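Unit 6: Surface Finish and Colour in Moulded Housings

These notes cover the choice of finish for moulded plastic housings and should be read with the data sheets for Trarkden, the reference resin used in the practical. Mould flow and gate position were dealt with in Unit 5 and are not repeated.

6.1 Gloss

Gloss is the share of light that a surface reflects in the mirror direction, compared with a polished black glass standard. The usual measuring angle is 60 degrees. A reading above 70 gloss units is treated in this course as high gloss, and a reading below 15 as matt. Everything between is called satin, although suppliers do not agree on where satin begins and some use the word for any surface that is not polished.

The finish of the part follows the finish of the tool. A polished cavity gives high gloss if the melt is hot enough to copy the steel. A blasted or etched cavity gives a lower reading, and a deeper etch needs more draft on the side walls. Parts that scuff on ejection nearly always have too little draft for the texture chosen.
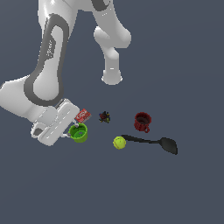 White is the hardest common colour to hold across several parts. Small changes in melt temperature shift it towards yellow, and the eye compares neighbouring parts directly. A visible break between parts makes the difference harder to see. On a white casing, a dark gray stripe following the outline of a long link, as on the arm shown, divides the surface into areas that are judged separately. The same method is used on kitchen appliances and hospital trolleys. The stripe may be a second shot, an inlaid strip or paint, and each has its own tolerance at the edge. Use the Staso table for these tolerances and state which column was used.

6.2 Rounded forms and shading

A rounded housing shows a gradual change from light to dark even when its colour is uniform. The width of the highlight depends on both the radius and the gloss. A small radius with high gloss gives a narrow, bright line, and any ripple in the tool shows up as a bend in that line. A large radius with a matt finish hides the same ripple.

Inspect curved parts under a strip light and turn the part slowly. Flat overhead lighting is not enough, as sink marks over ribs can disappear in it completely. The inspection bench in the Fokgate room has the strip light fitted at the correct height; do not move it.
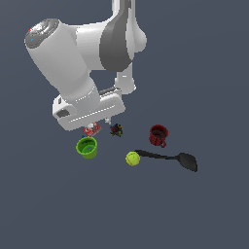

Joins between curved parts need separate attention. Where two radii meet, the highlight should run across the join without a step. If it cannot, a recessed groove is added so that the step falls in shadow. The groove must be deep enough to stay dark from the normal viewing position. Grooves collect dirt and are avoided on parts that are wiped down often.

6.3 Wear

Gloss falls with cleaning on polished parts and rises with handling on matt ones. The Noiphan rub test applies 1,000 strokes with a dry cloth at fixed load. Record gloss before and after, at the same marked point and in the same direction. Report the change in gloss units and not as a percentage.

Reading for the practical: the Trarkden data sheet, section on pigments, and the Staso table, both pages.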